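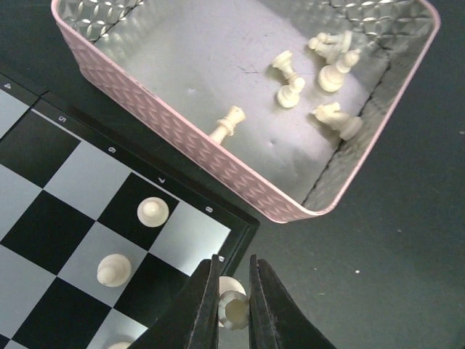
Koivisto Night at the Corcombe Hall

By Minttu Räsänen
April
2 min read

Our town's heritage supper went ahead this month after two years of being put off, and I went with my aunt. Koivisto Night marks the Finnish families who came to Corcombe to work at the Dravside mill. Most of the houses they built are still standing along the creek, though the mill is a parking lot now.

Doors opened at 6 and the hall was already full by the time we found a spot for the car. Supper was salmon soup, rye bread, and a beet salad that I skipped. The soup ran out before the last table got theirs, so they were given extra pulla and a refund. My aunt thought the bread was too sweet. She bakes her own and always thinks this.

After the meal the Rodura Street dancers did 12 dances, mostly schottisches and polkas, with two accordions and a fiddle. The fiddle was hard to hear from the back. They asked people to join in for the last few and I did one polka, badly, in snow boots.

The old photographs were on the wall by the coat racks again. A couple of them have new labels, and the man on the mill steps who used to be listed as unknown is now down as my great-grandfather's cousin. I would like to know who worked that out. If it was you, please write to me, as I have a letter of his that I can't fully read.

Kids' crafts were in the side room and I didn't get to them. There was talk of moving the whole thing to June next year so the dancing can be outside. I'd go either way, but I would miss having soup when it's cold out.

The recipe for the pulla is taped inside the hall kitchen cupboard. I copied it down and will post it once I've tried it.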